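Setting a Simple Place: Notes for Week 5
Home and Table Skills, evening section
Instructor: Ha-neul Gil
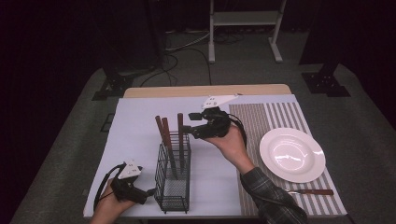 Welcome back, everyone, and thank you for getting through the napkin folding last week with such good cheer (I know the bishop's hat was a lot to ask after a full day of work). Tonight we get to the part most of you signed up for, the plain everyday place setting, and I want to start with the order in which you put things down. The placemat comes first, the plate second, and the flatware last of all. I like a striped mat for learners, such as the gray-brown and white one under the round plate, with the stripes running from the back of the table toward the front. Stripes give your eye something to measure against, and a plate that has wandered to one side shows up right away. I also like keeping the flatware upright in a holder, like the black wire-mesh one with the wooden handles sticking up out of it, so you can pick up each piece by the handle and keep your fingers off the end that goes in somebody's mouth.

Before you start

Wash your hands and dry them well. I say this every week and I will go on saying it. Wipe the table, then lay your white paper or board down flat and smooth out the corners. If you have brought your own mat from home, please shake it out over the sink first - crumbs travel, and they always seem to end up under the plate, where they make it rock.

The mat

Put the mat squarely in front of where the person will sit. I was taught to bring it right to the front edge of the table, and I still do it that way in my own kitchen, but Jong-dae Yeo, who taught this section before me, preferred a small gap, and his tables always looked lovely. Pick one and do the same thing at every place. What the eye notices is the mat that doesn't match its neighbors.

The plate

Carry the plate by the rim with your thumb along the edge, and set it down gently. Try not to slide it, especially on a woven mat, which will bunch up underneath. A plate with a wide rim is kind to beginners in this respect, as there is plenty to hold on to. Center it from side to side on the mat, then stand where the guest will sit and look at it from there. You would be surprised how different it looks from across the table! If the plate has a pattern or a maker's name on the front, turn it so it reads the right way up for the guest. A plain glossy plate will show every fingerprint under a ceiling light, so keep a clean dry cloth over your shoulder and give it one last wipe.

The flatware

Fork to the left of the plate, knife to the right with its cutting edge turned in toward the plate, spoon to the right of the knife. That is the setting we will use for the rest of the course. Line up the bottoms of the handles with each other. If there is a dessert spoon, it can lie sideways at the top of the plate with the handle to the right, and for a casual supper I am perfectly happy to see it left out.

A word on wooden handles, which several of you asked about in your emails. They are warm in the hand and pretty on a table, and they do not belong in the dishwasher. Wash them by hand, dry them straight away, and now and then rub in a little food-safe mineral oil and leave it overnight before wiping off the extra. If you store yours upright, make sure they are fully dry before they go in. An open mesh holder helps with this, and it is easy to rinse out, but it will leave rust marks on a good cloth if the coating has chipped, so look at the base before you put it down.

At the bench tonight

Work in pairs. One of you sets, the other sits in the guest's chair and watches without talking (this is harder than it sounds). Then swap.

First round: one full place, slowly, in the order given. Take the whole 12 minutes if you like.

Second round: the same place again in 5 minutes.

Third round: clear it all back to the bare table. Flatware comes off first, then the plate, then the mat. Stand the flatware back up with the handles at the top.

When you have both finished, walk over and look at another pair's table. Say one thing you like about it and one thing you would move.

For next week

Please read the chapter on table cloths, starting on page 108 of the course packet, and bring one fork, one knife and one spoon that you use at home. They do not have to match. Set a place for yourself at least once before then, even if supper is only toast, and write a few lines on how it went. My mother set a proper place for her toast every morning of her life, with the jam in its own little dish.

The supply cupboard stays open until I leave, and there are spare mats on the lower shelf for anyone who forgot theirs. Please roll them when you put them back, as folding leaves a crease that takes days to drop out.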